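Status: evaluation units shipping, revision C fingers. Replaces the README that went out with the March units.

# Rista Hand-Held Gripper Kit

Rista is a hand-held two-finger gripper with a wrist-mounted wide-angle camera, sold by Usent as a kit for recording manipulation demonstrations on a bench. This file covers what is in the box, how to set it up, the recording format, and the limits we know of. Robot-side mounting is covered in `docs/flange.md`.

## Kit contents

| Item | Qty | Notes |
|---|---|---|
| Hand unit with trigger | 1 | Left- or right-handed use |
| Finger assembly, rev C | 2 | Ribbed insert, inner contact pad, mounting plate |
| Spare contact pads | 20 | Adhesive backed |
| Camera module, fisheye | 1 | Fixed focus, not user serviceable |
| Hex key | 1 | Fits all finger fasteners |
| USB cable | 1 | Locking at the hand-unit end |

The Lorness charging dock is sold separately. Evaluation units ship without it and charge over the USB cable.

## Setup

1. Fit the fingers with the ribbed side facing in. Tighten the plate fasteners evenly and stop when the plate no longer shifts under thumb pressure.
2. Connect the hand unit and run:

```
rista check --camera --trigger
```

3. Squeeze the trigger fully and release it when prompted. The tool stores the closed and open positions in `calib/fingers.json`.
4. Warm up the camera for 15 minutes before recording anything you intend to train on. Color drifts during warm-up and auto exposure does not hide it.

Repeat step 3 after any finger or pad change. Old calibration files are not overwritten; they get a numeric suffix, and the loader picks the highest.

## Recording

```
rista record --task bottle_bench --operator cc
```

One trigger double-click starts an episode and another ends it. Episodes under 2 seconds are discarded without a warning. To keep them, pass `--keep-short`.

Each episode folder contains:

- `video.mp4`: raw fisheye video, uncropped
- `width.csv`: finger opening per video frame, in millimeters
- `pose.csv`: hand-unit pose, empty if tracking was lost for the whole episode
- `meta.yaml`: task name, operator, firmware, calibration file used

Video is stored with the lens circle and black corners intact. Do not crop before running `rista undistort`. The lens model is defined on the full image, and a cropped file will undistort to something that looks plausible and is wrong.

## Sample set: `bottle_bench`

The kit download includes a small sample set for checking your loader. The episodes were recorded by Cayetano Carrasco at the Rivas workshop, on a working electronics bench with its normal contents left in place. The task is to approach a capped plastic bottle on a coaster with the fingers open, grasp it, lift it, and set it back down.

- Episodes: 20
- Objects handled: bottle only
- Background: cluttered, same bench throughout
- Language labels: one English sentence per episode

The set is too small to train a policy and has one operator and one location. Do not report results on it.

## Known issues

- **Magenta inserts and color masks.** Hue-based segmentation tuned on the older black inserts will fail on rev C. Use the mask file in `masks/rev_c.png`, which covers both fingers at full opening, and widen it if your fingers are seated low.
- **Tall objects near the lens.** Distortion grows toward the rim. Pose estimates for objects outside the middle of the image should be treated as coarse.
- **Clear and glossy plastic.** The pads hold smooth bottles at moderate squeeze. Wipe the pads with a dry cloth between sessions. Solvent lifts the adhesive.
- **Pose dropouts.** Tracking relies on visual texture. A busy background helps. Bare walls and plain tabletops increase dropouts, mostly during fast turns of the wrist.
- **Timestamps.** `width.csv` can lead the video by one frame on firmware before the rev C release. The loader corrects for this if `meta.yaml` is present.

## Returns and support

Evaluation units come back in the original foam. Remove used pads first. Open a ticket with the output of `rista check --verbose` attached; tickets without it are sent back for it.

## Reference view
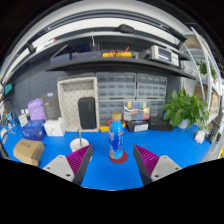 *Hand-unit camera view, rev C fingers open on either side of the bottle. Uncropped.*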